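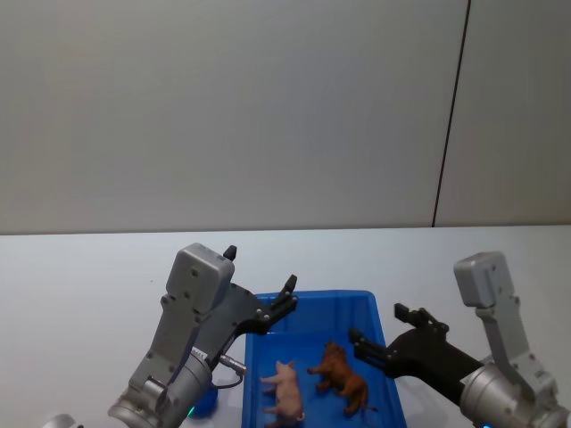 Two arms with open parallel-jaw grippers at the tray, during Wondcombe's comparison work. Picture: Wondcombe.

WONDCOMBE PUBLISHES GRIPPER COMPARISON AND ASKS BUYERS TO READ THE SMALL PRINT

Test house says headline success rates tell buyers little about how a gripper will behave on their own bench

DOSDEN, Mar 4, 2025 - Wondcombe, the independent automation test house, today released the results of its first side-by-side trial of grippers for light tabletop handling. The company is publishing the figures with a warning attached: they should not be used to pick a winner.

The trial compared the Salcedo parallel gripper, a two-finger design, with the Dilton hand, which has several fingers and costs a good deal more. Both makers were told in January that their products would be tested. Neither paid for the work and neither saw the results before today.

Wondcombe ran 1000 pick-and-place attempts, split evenly between the two products. The task was to move plastic toy animals into and out of a shallow tray. Toys were chosen over machined blocks for their awkward shapes. A pig has short legs and a round back, and a gripper that does well on cubes may do badly on it.

The Salcedo gripper dropped or missed 69 objects. The Dilton hand dropped or missed almost as many. Wondcombe does not consider the gap between them large enough to mean anything, and says anyone quoting it in a sales brochure should expect a letter.

What did differ was the kind of mistake. The Salcedo gripper tended to fail early, closing on nothing or pushing a toy along the table. The Dilton hand more often got hold of the object and then lost it on the way to the tray. For a buyer, those are separate problems with separate costs. A missed pick can be tried again in a few seconds. A part dropped halfway across a cell may need a person to go and fetch it.

Setting up took longer than either maker's guide suggests. The Salcedo gripper was working within a day. The Dilton hand needed 5 days, most of them spent on controller settings which the manual covers in a single page. Wondcombe has counted this time in its report, as it believes buyers will have to pay for it whether or not it appears on the quote. 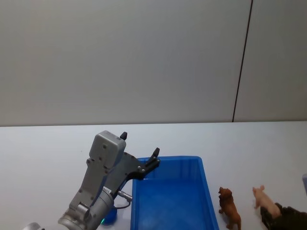 Does a hand with more fingers pick things up more reliably than a plain two-finger gripper?
On these objects it made little difference to the number of failures, and the extra fingers brought a longer set-up.

The report also looks at claims made for the controllers supplied with each product. Both are sold as able to cope with objects they have not met before. Wondcombe swapped in 14 new toys partway through the trial and saw performance fall on both sides for the rest of that day. It recovered after the settings were adjusted by hand. Whether that counts as coping is a question the company leaves to its readers, though its own view is fairly plain from the text.

There are limits to the work and the report lists them. The table was white and the light was even, which is kinder than most workshops. Only one unit of each product was tested, so a poor sample on either side would have gone unnoticed. Nothing was heavy, oily or sharp. Wear was not measured at all, and Wondcombe suspects that it would matter more over a year of use than anything recorded in this trial.

The company is also doubtful about its own scoring. An attempt was marked as a success if the toy ended up where it was meant to be, however untidily it got there. Several attempts passed that a factory manager would have stopped. A stricter score is being drafted for the next round and may well change the order of the results.

Salcedo and Dilton have both been offered space in the second edition to reply. Wondcombe will print what they send in full, alongside the raw results, so that readers can check one against the other.

The full report, with settings and the log of every failed attempt, is free on request from the Wondcombe office in Dosden. Trade buyers can also book a visit to see the bench and bring parts of their own - the company would prefer that they did.

About Wondcombe
Wondcombe tests grippers, arms and controllers for small manufacturers and packing firms. It sells no equipment and takes no commission from those who do.

ENDS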